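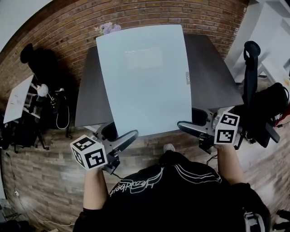
Wanted: people for a home-built robot project (doubters preferred)

Skimside is a shared workshop with 21 members, most of whom make furniture, bicycles or noise. A small group of us are building a two-armed robot to handle flat things: boards, panels, cupboard doors, the sort of item that is awkward for one person and boring for two. We have been at it since July and we need more hands. Before you get excited, please read the rest.

Where we are

The arms are second-hand and one of them sulks. The plan is that people do the job first with a pair of hand-held grippers, over and over, and a learning program works out what the arms should do from the recordings. Supporters of this method say it will pick up the knack of lifting a board by its corners in an afternoon. I have heard a lot of claims like that. We have 683 recordings so far and I would not yet trust the result with anything I had paid for.

Jihad Awad, who started the project, is more hopeful than I am. He wrote the control software, which he calls Jaber, and he will happily tell you where it is going. I look after the test log. The two of us disagree on most weeks' results, and the log has both our opinions in it.

What we want people for

Demonstrators, 4 places. You stand at a table, hold one gripper in each hand and move boards about: pick up an edge, slide, turn, put down. Sessions last 30 minutes and then you stop, even if you feel fine. The grippers are heavier in the second half than in the first. You need two working wrists and some patience. Left-handers would be very welcome as we have been short of them.

One person who can solder and doesn't mind redoing it. The cable on a hand-held gripper gets tugged every time somebody reaches, and our present answer to that is tape.

One person to try to break it. You would set tests for the robot without telling Jihad what they are — different table, different board, lights off, board the wrong way up — and write down what happened in plain words. No "promising". If it dropped the board, write that it dropped the board.

What you get

Tea, a key to the workshop for as long as you are on the rota, and your name in the build notes if you want it there. There is no pay. We looked at a grant from the Nostberg fund and decided we couldn't honestly promise what the form wanted promised. Travel within town is refunded if you keep the ticket.

You do not get a robot at the end. You may not get a working robot to look at either.

Please don't apply if

You want to put it in a pitch. Somebody from Clostov came last autumn, was very pleasant, and asked mainly about the name. You also shouldn't apply if you need regular hours, as the workshop table is shared and furniture has first claim on it.

The recordings show hands, arms, clothes and whatever else is near the table. They stay on a drive in the workshop and are not put online. You can ask for yours to be deleted, and I will do it the same evening.

How to apply

Leave a note in the robot tray by the workshop door, or come to any open evening and ask for me. Say which role, when you are usually free, and one thing you think is wrong with the plan. No CV, please. First sessions for new people will be short ones, with one of us beside you.

Snædís Hjaltested
for the robot group, Skimside
February 13, 2023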